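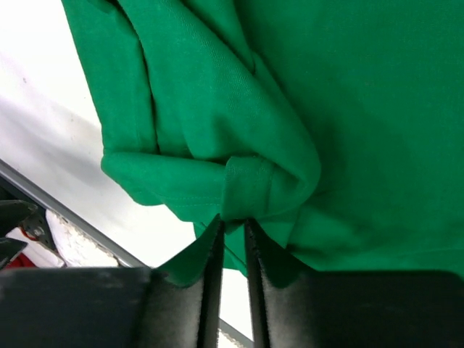 **Home Automation | News**

# Laundry-folding arm goes on sale by subscription, with a lot left unsaid

April 2018 — Odomon began taking orders this week for Gradus, a tabletop robot arm that the company says will fold a household's T-shirts, towels and pillowcases. The price is $2,762 for the arm, plus $249 a year for the software that tells it what to do. Let the yearly payment lapse and the arm still powers on, but it stops getting new folding patterns and loses the ones stored online. Odomon's order page puts that detail under the heading "Staying current."

The first 2,000 buyers are promised delivery in December. Anyone after that gets a place in line and no date.

Gradus picks up cloth with two flat black fingers, as it does with the green T-shirt in our photo, and a small camera at the wrist gives it a close view of whatever is being pinched. Grabbing a shirt is the easy part to show off. Knowing which part of the shirt has been grabbed is harder. A sleeve that has rolled over on itself looks a lot like a bottom hem at close range, with the same kind of stitched band, and an arm that mixes them up will carefully fold a shirt into something you then have to fold again.

Odomon's answer is that the software has been trained on "a wide range of everyday garments." We asked how many garments and which kinds. Gonçalo Mota, who runs product at the company, would not give a figure.

"We're comfortable with T-shirts," Mota said. "We're very comfortable with towels. Dress shirts are on the roadmap." Asked about fitted sheets, he said they were "not a launch item." Socks are not on the list either, and pairing them is, for many of us, most of the job.

The company also would not say how long a single shirt takes. The video on the order page is sped up, and the clip is edited between the first pinch and the finished stack. Mota said the arm is meant to work while the owner is doing something else, so speed "isn't the right measure." Maybe so, but a basket of laundry has to be done before the next one shows up, and buyers deserve a number they can hold up against their own two hands.

There is the matter of the table, too. The instructions call for a smooth, light-colored surface with bright, even light from above and nothing else on it. Odomon sells a white work panel for people who don't have one. It is not included. Neither is the clamp for tables with a thick edge, and the page listing prices for both was blank when we checked.

Not everyone is waving it off. Kirsty Bainbridge, who runs the Ashworth wash-and-fold shop and has two of the arms on trial, said they have been useful for a narrow kind of work.

"Hotel hand towels, all the same size, all day long — fine," she said. "I give it a customer's bag with a hoodie and kids' leggings in there, and one of my staff ends up standing next to it. Then I'm paying for both."

Bainbridge has not decided whether to keep the arms when the trial ends. She said the yearly fee bothers her more than the purchase price. She would be locked into it for as long as she wanted the machines to learn anything new, and she has no say in what they learn next.

Shoppers may remember the Sonix folding cabinet, which also opened for early orders with a discount and a confident video. Sonix moved its ship date, moved it again, and then went quiet, and the people who had paid up front spent a long time asking for refunds. Odomon is a different company with a different machine, and Gradus at least exists outside a promotional clip. But the terms deserve a close look. The full amount is charged when the order is placed. Refunds are offered until the unit ships, "less processing costs," and those costs are not spelled out anywhere we could find.

The warranty runs one year and covers the motors and the gripper. The rubber pads for the fingers count as wear parts and must be bought from Odomon.

We have asked for a unit to test on ordinary, mixed, slightly tangled laundry straight from the dryer. Odomon said review units will go out after the first customer orders are filled.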